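Talking grippers with Mimoza Jurić

I'd been going back and forth with Mimoza Jurić by email for weeks before I finally got her to sit down with me. She runs the starter kit side of things at Urnitz, the little company behind the Hinandale, a two-finger gripper kit with its own wrist camera that bolts onto most small robot arms. I've had one on loan since the spring and I had a long list of complaints. She took them pretty well!

We met in the back room at Berkcombe, where Urnitz rents its bench space, and she had coffee going before I'd found a place for my coat. First thing I asked was who buys these. I figured college labs.

"Some labs, sure," she said. "But a lot more people at home than we planned for. People who already have an arm on a desk and are sick of the claw that came with it. They want to pick up normal stuff. House stuff."

That was me exactly, so I told her about my own setup. My arm shipped with a claw that could hold a foam block and nothing else, and I'd spent most of a winter gluing rubber to it. The Hinandale took me an evening to fit, and one of the 8 screws in the bag was the wrong length. Mimoza groaned when I brought it up.

"We know about the screw. It's a supplier thing, and if you write to us we mail you the right one. Please write to us. People just go to the hardware store and then tell us about it months later."

(I went to the hardware store.)

What I really wanted to get into was the task pack. The kit comes with a booklet of household jobs, and the ones I like best deal with plugs and chargers, the kind of clutter everybody has in a drawer. I asked her why they went there when every other kit I've tried has you stacking cups.

"Cups are forgiving," she said. "A charger is small, it's got a right way up, and it has prongs. You come down a little crooked and you're pushing against plastic. And then people's tables are busy. They have patterned tablecloths, they have cords everywhere. We wanted the camera to deal with that from day one."

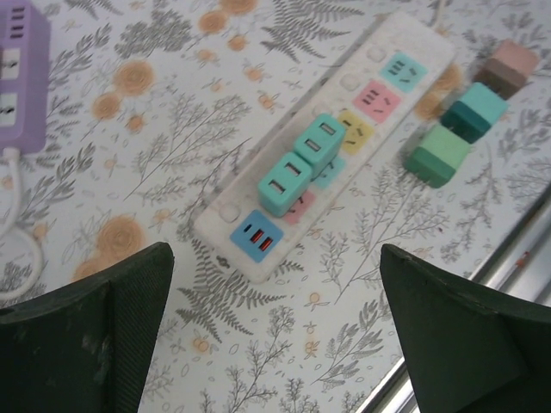
She told me the early version of the booklet asked for a plain gray mat under everything, and that it was Adebayo Adeyemi, their software guy, who threw that page out. I caught Adebayo on the phone later and he laughed about it. "I don't own a gray mat," he said. "My mother's table has flowers on it. I tested on my mother's table for a month and she wanted it back."

His big thing is the view from the wrist. He likes having both fingertips in the picture, down in the corners, so you always know where the gap is compared to whatever you're reaching for. I found that really helpful once I got used to it, though I'll say the first couple of days I kept misjudging how far down I was. I told him so.

"Everybody does," he said. "Depth is the hard part with one camera. Go slower than you think you should."

Back to Mimoza and the money question. The kit is $161, plus shipping, and the spare fingers are extra. I told her I thought one spare set should be in the box, because mine were scuffed up pretty fast. She didn't argue.

"They're meant to wear. But I hear you. I've been asking for that too."

I also brought up the Marinescu kit, which is cheaper and has three fingers, and which half my readers will ask me about. She was nice about it. "It's a good gripper for round things. If you're picking tomatoes, get that one. We wanted something that could get in beside a plug on a crowded strip, and for that you want skinny and you want two."

I've tried both now and I mostly agree, though the Marinescu manual is a whole lot better written. She winced at that one, too. A new manual is supposed to be out in July, with the plug section redone and more drawings.

Last thing I asked was what she'd tell somebody opening the box this weekend. She thought about it for a bit.

"Unplug the strip from the wall first. Put that in capital letters. Then do the same pick 100 times before you change anything."

I'm at 3 evenings of that so far, and I still owe them an email about the screw.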